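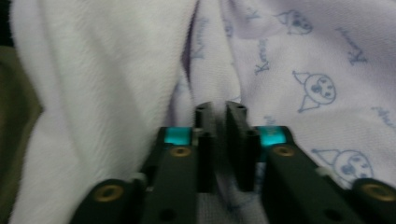 Figure 4-1. Hand-held gripper over printed lavender fabric and white fleece, fingertips nearly closed.

4. Recording Cloth Tasks with the Hand-Held Gripper

This section applies to operators who record demonstrations with the Clorevgate hand unit for later use on the Nolov arm. Read Section 3 (Calibration) before you begin. The operator must have completed the training session given by Aliki Stamatopoulos or Vangelis Lazaridis.

4.1 Before You Record

1. Place the gridded mat on the table and secure its corners.
2. Connect the hand unit and wait until the status light is steady.
3. Open and close the fingers fully 2 times. The finger width shown on the monitor must return to zero each time.
4. Enter the task name and your operator code. Do not use a code that belongs to another operator.
5. Lay the cloth on the mat. For folding tasks, spread it flat. For retrieval tasks, drop it from above the mat and leave it as it falls.

NOTE: Prints and hems are useful reference points for the model. Do not turn a printed cloth face down unless the task sheet calls for it.

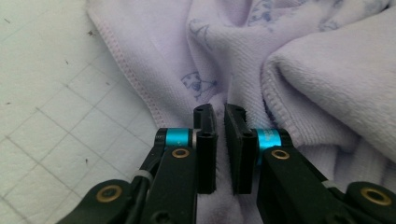

HEMS AND BUNCHED CLOTH

When a towel is bunched, a stitched hem is the preferred place to grip. In Figure 4-2, one hem slants toward the left finger and another follows the edge of the fold on the right, with towel showing between the open jaws. Choose one hem before you move and stay with it for the whole demonstration.

1. Bring the open fingers down on either side of the chosen hem.
2. Close the fingers at an even speed. Do not squeeze past the point where the cloth is held.
3. Lift straight up, pause, and continue to the target position.
4. Open the fingers fully before you withdraw.

CAUTION: Keep your free hand out of the camera view. A demonstration in which a bare hand touches the cloth must be marked as rejected.

CAUTION: Do not press the fingertips into the mat. Repeated contact will wear the pads and shift the calibration.

4.2 Flat Cloth

Thin cloth lying flat is harder to pick up than a thick towel. The operator should approach with the fingers wide apart and the tips just above the surface, as in Figure 4-3, and then draw the fingers together so that the cloth gathers between the pads. A slow approach is required - the arm repeats the motion at the speed at which it was shown.

The time limit for a single demonstration is 90 seconds. Recording stops by itself at that point and the file is not saved.

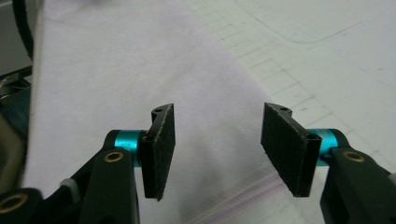 4.3 Ending the Session

1. Press and hold the record button until the monitor shows the session total.
2. Review each demonstration and mark it as accepted or rejected.
3. Send the accepted files to the Farnon server. A full set for one task is 240 demonstrations.
4. Wipe the pads with a dry cloth and return the hand unit to its case.

If the monitor shows code 117, the finger width reading has been lost. Stop recording, repeat step 3 of Section 4.1, and report the fault to Stavros Triantafyllou if the code returns.

Section revised 13 December 2020. Approved by Charalambos Rallis.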